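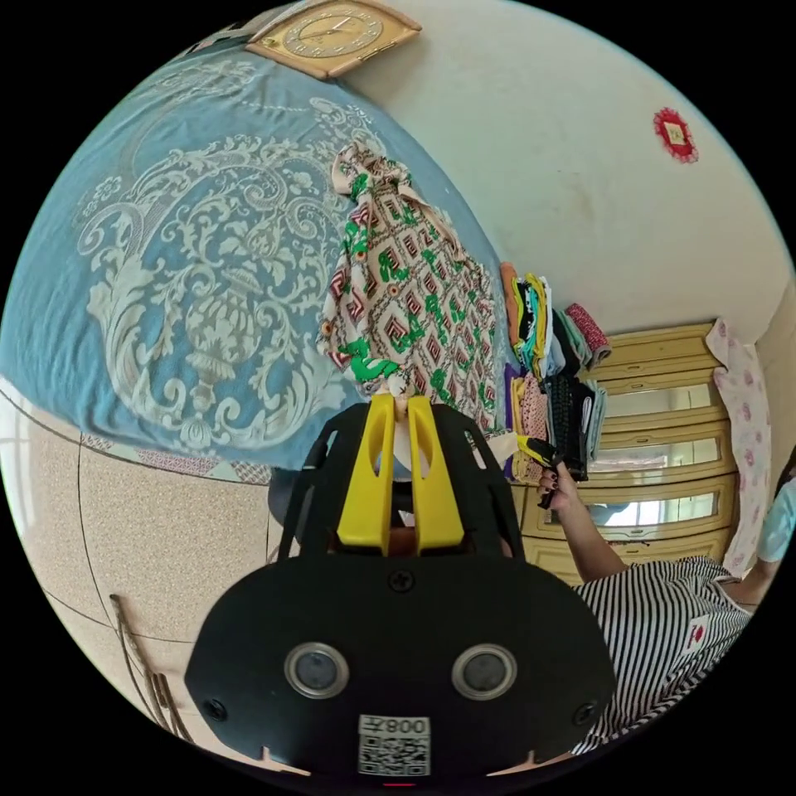 Patterned top in the yellow fingers, folded pile behind. – plarnum_pete

Forum > Work and Wages > Automation > Folding for the machines

plarnum_pete wrote:
So my job title at Isov has gone from "garment care" to "demonstrator". Same clothes, same pay, but I now do it with a trigger in my hand so that a robot can learn how. 267 garments logged in October. I used to get through more than that before my tea went cold.

bustbridge_bel wrote:
Congratulations on training your replacement. Did they give you a lanyard?

plarnum_pete wrote:
Two lanyards.

Thư Mạch wrote:
I do the same work for Lý and I don't see it as gloomily as you, Bel. My wrists were shot after years on the pressing line. Now I work in pairs, I sit down between takes and my supervisor has to ask me how a sleeve behaves. First time in my life anyone's asked.

bustbridge_bel wrote:
And when they've finished asking?

Thư Mạch wrote:
Then I'll have opinions on sleeves and good wrists. Have you ever seen one of these things meet a slippery blouse? I've got time.

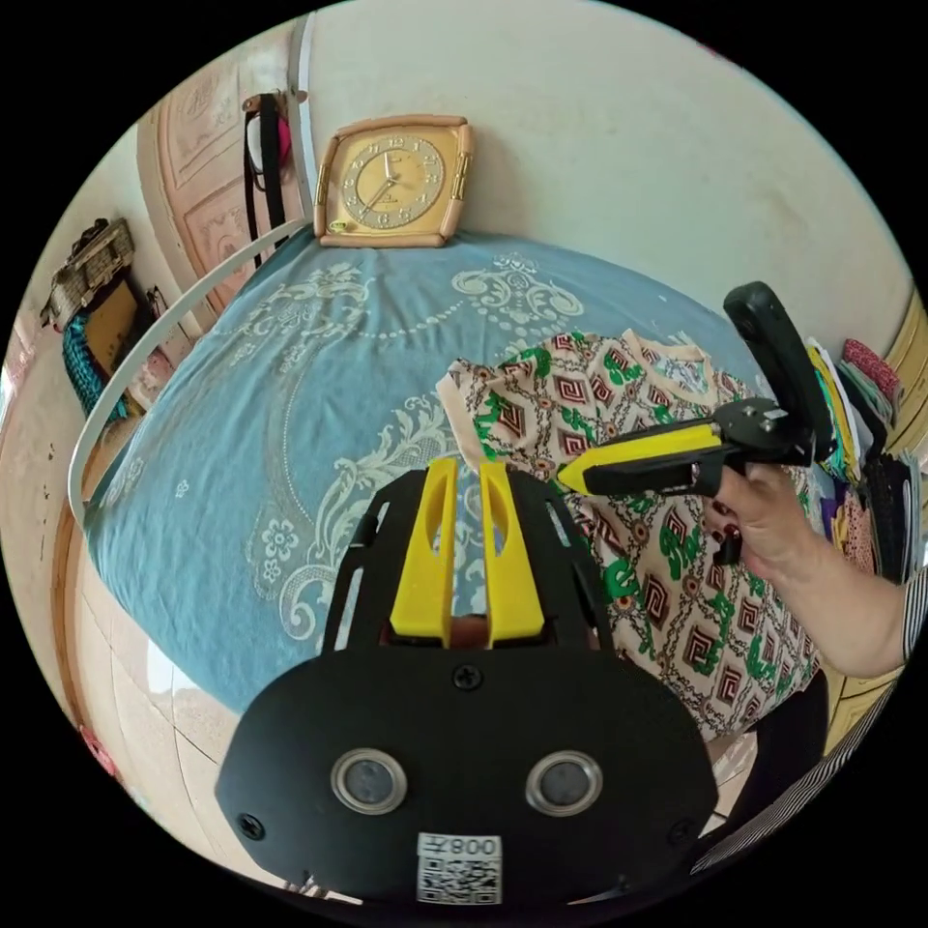 Same top, in a crumple on the bed. The blouse is winning. – plarnum_pete

Thiện Đặng wrote:
Bit of both, surely. We had five people on sorting at our place. Two of them now check what the machine has sorted, and the other three were "redeployed", meaning the van. One of them loves the van. The others don't mention it.

bustbridge_bel wrote:
That's my point, though. Thư gets a chair and somebody else gets the van.

Thư Mạch wrote:
Fair. I'd want it in writing who gets what before the demonstrating ends. We asked for that and got a leaflet.

plarnum_pete wrote:
We got the leaflet as well. Nicely folded – by hand, I checked.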